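25 Oct 2025
Minutes taken by Idrisa Owino

Rondeo two-arm cell - upkeep meeting
Present: Bartosz Wysocka, Idrisa Owino

1. Right gripper
Bartosz swapped the finger pads and re-zeroed the jaw, and what a difference! Cycle 53 was the first on the new pads, with the closing force left at 9. We both want to keep that setting until the 400-cycle check. The apple stays as our grip test piece, stem up, at the top right corner of the green board under the yellow plate.
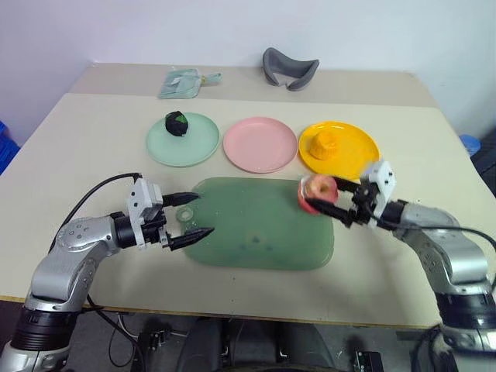 2. Left gripper
Still on the old pads. Idrisa will order a set from Winico and fit them the same way - jaw fully open, bracket screws checked first.

3. Cables
Lovely clean run over both forearms now. Bartosz to add one more tie at each elbow and write the routing into the Rinport setup sheet.

4. Next
Wrist calibration on both arms, last done in July. Bartosz has the Sowa gauge.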